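Hand-held gripper station – frequently asked questions
Prallau workshop, last updated 11 June 2022
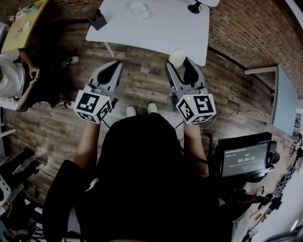
Both grippers held out toward the white table, marker cubes above the wrists, timer at 00:00:01.

Who looks after the station?
Jae-in Bae handles the grippers and cables. Kam-wah Chu handles the screen and storage. If neither is in, write the fault in the station log and leave the unit on the shelf.

How should I hold the grippers?
One in each hand, fingers pointing away from you. Keep your sleeves and wrists clear of the marker cubes. Stand back from the table at first and check that you can reach all of it without leaning.

What are the cubes for?
Tracking. The black square markers tell the software where each gripper is. A scratched or peeling face has to be replaced, and the cube is then calibrated again.

Can I clean the cubes myself?
Yes, with a dry microfiber cloth. No alcohol – it lifts the print. We lost a full set that way in February.

The fingers don't close evenly. What now?
Open the gripper fully and look for thread or lint at the base of the fingers. If that doesn't help, swap the gripper for the spare and tag it. Please don't tighten the finger screws. Chak-lun Chiang sets them with a torque driver.

How often are the fingers changed?
Every 600 runs, or sooner if the tips are worn smooth. Spare sets are in drawer 8, cube faces in drawer 9.

The timer started but one gripper isn't tracking.
Stop the run and put both grippers down. Reseat the cable at the gripper end first, then at the other end. Restart the timer from zero – don't carry on with the old run.

Where do the cables go?
Behind you or off to the side, with enough slack to reach the far edge of the table. Check the floor before you step back. A cable with a nick in the jacket comes out of use the same day.

Can I take a gripper to the Skokham site?
Only as a pair, with both cubes fitted. Ask Jae-in for case 71 and sign it out.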